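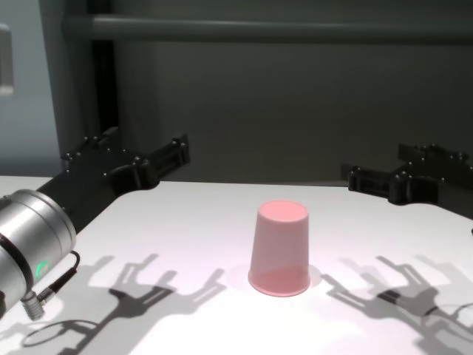

I've been drinking out of plastic cups for most of my adult life and have never felt the need to read about them, so I blame Mohsin Bangash for what follows. He sent me a link to a page called "The Right Way To Store Your Tumblers" and asked which side I was on. I didn't know there were sides. An hour later I was still reading the comments, of which there were 166, and some of those people were very cross.

The question is whether a cup should be put away standing on its rim or standing on its base. The rim-down people say it keeps dust out. The rim-up people say the rim is the bit that goes in your mouth, so why would you press it against a shelf that was last wiped in June? Both are perfectly reasonable until you notice that both sides are also selling something. The page Mohsin sent was trying to get me to buy a Polow shelf mat, ribbed, so that air can "circulate freely beneath the vessel". It's a cup. I can't remember the last time I owned a vessel.

My mother stored everything rim down, glasses, mugs, egg cups, the lot. My gran stored everything rim up and put a tea towel over the top. Neither of them was ever ill from a cup as far as I know, and they shared a kitchen for years, so every cup in that house must have spent half its life each way round depending on who had dried up.

I decided to try a few things anyway, with the pink one. It's thin plastic, the sort that lets a bit of light through, wider at the rim than at the base like nearly every cup ever made. I like it more than I should. I'm always being told to replace it with something in steel or bamboo, and I've had a bamboo cup. It tasted of shed.

First, the dust. I left one cup rim down and one rim up on top of the bookcase for 15 days and then looked inside both. The one standing rim up had a bit of fluff in the bottom. The other had none inside, and a coating on its upturned base, which meant I got dust all over my fingers when I picked it up and then turned it over and touched the rim. So I'm not convinced that's the clear win it's made out to be. You've moved the dust about. If you rinse a cup before you use it, and I do if it has been sitting for a fortnight, the whole argument goes down the plughole with the fluff.

Second, the smell. This is the one thing I'd give the rim-up lot. If you put a plastic cup away damp and upside down on a smooth, flat surface, it goes musty. I did it on purpose and left it overnight, and in the morning there was a ring of water on the worktop and the inside smelled like a swimming bag. Same cup, dried properly with a cloth, same spot, next night: nothing. So the problem is putting it away wet, and I could have told you that without a ribbed mat. I'll admit a rack would do the job too. I own one, it came free with something from Davitz, and it takes up the only bit of worktop I like to chop on.

Third, tipping. A commenter with a great deal of time claimed that a tapered cup is "far more stable" on its rim. All right, I believe that, you can feel it. The wide end is at the bottom and it sits there like a little bucket on a beach. But empty cups standing in a cupboard aren't under attack. I've never opened the door and had one leap out at me, except for the time I stacked nine of them, and that was my own doing.

Stacking is where I do have a strong view, having just lost an argument with two cups that wouldn't come apart. Everything you read says warm water round the outer one and cold water in the inner one. I tried it. I tried it again with hotter water. I ended up twisting them over the sink and swearing, and they came apart when I'd stopped caring. Perhaps the water loosened them. Perhaps it was the swearing. I'd want to see it done a few more times before I wrote it down as a fact, yet there it is on every household tips page going, word for word.

Then there's the matter of what you're meant to spend. Arnness do a set of six "everyday drinking forms" and I'm not going to tell you the price because it will only upset you. The product page had 1,564 reviews, and I read enough of them to notice how many people had reviewed the box. Vieira do a cheaper set that looks the same to me, though I've only seen it on a screen, and so have most of the people recommending it, I suspect.

Crescencio Maldonado, who has run a café and has washed more cups than anyone else I know, was no use at all. I asked him which way up and he said, "Whichever way they come out of the machine." I pressed him on it. He said in 30 years no customer had ever asked.

I've written back to Mohsin to say I'm on the side of drying them first. He says that isn't a side and I've got to pick one. Fine. Rim down, then, with a clean shelf, and I'm not buying the mat.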